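Ticket 2533 - hand comparison, Zanari against Harju
Opened by: Tsehay Chala
Status: open

Soft toys, white basket, grey sheet. Same arm settings for both hands. 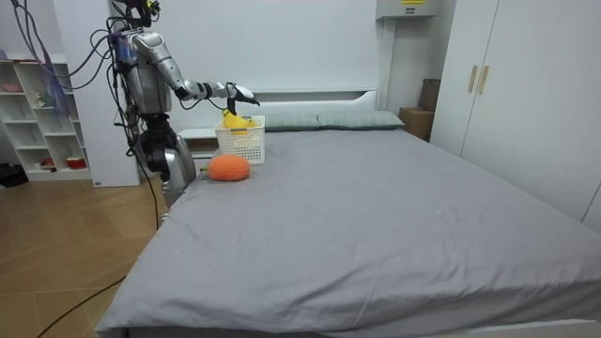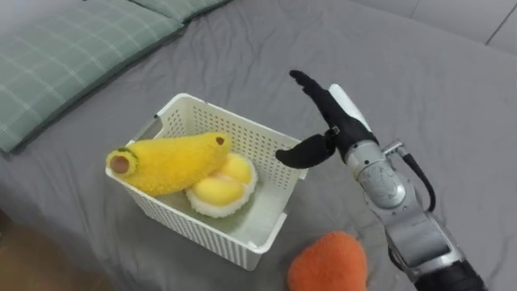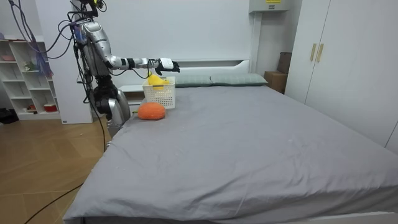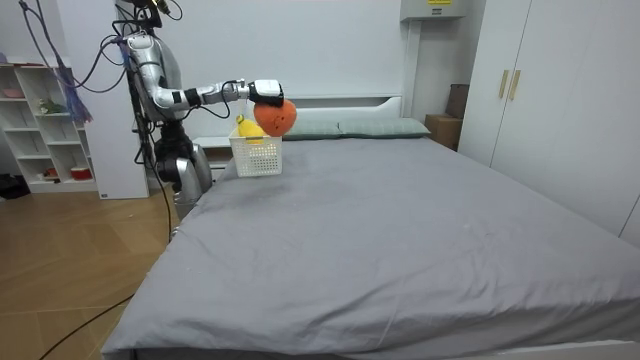

Wednesday, Tsehay: Zanari dropped out 3 times in 140 tries. Each time the thumb stopped answering and the controller logged a timeout. Harju had no timeouts but closes more slowly.

Ilari Halonen: Which timeout value? Default is 1000 ms.

Tsehay: Default. Swapped the wrist cable - no change.

Ilari: Try the older firmware before we send the hand back to Ludolwood.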